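The Bag Drawer Has Got to Go

By Anisa Mandagi

2020-09-23

798 shares | 40 comments

I own more cloth bags than I own shirts. They come home from book fairs, from the farm stand in Clidham, from a shoe store I went into once to get out of the rain, and every one of them goes into the same kitchen drawer, which hasn't closed properly since last December.

So I've been learning to fold them! My neighbor swears by thirds – lay the bag flat, smooth it from the middle out, tuck the handles in, fold it up like a letter. Mine come out looking like badly wrapped sandwiches, but they do stand up on their own if you pack them close enough together.

The other half of the plan is a basket. I like the plastic kind with holes in the sides (crumbs and sand fall out of bags forever, and you can just rinse it), and pink cheers me up at seven in the morning.
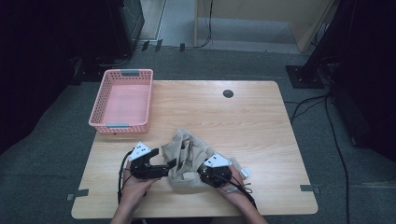
Folding is a waste of a good evening, according to Upendo Mosoti, and a bag stuffed in a basket works exactly as well as a folded one. Fair enough, though I'd like to see that basket after a month of groceries.

I do give in on the really soft ones. Thin cotton won't hold a crease for me unless I iron it first, and I'm not ironing a tote bag – I barely iron for weddings. Those get rolled up and wedged down the side, and the drawer now holds dish towels and one very old whisk.

3377 views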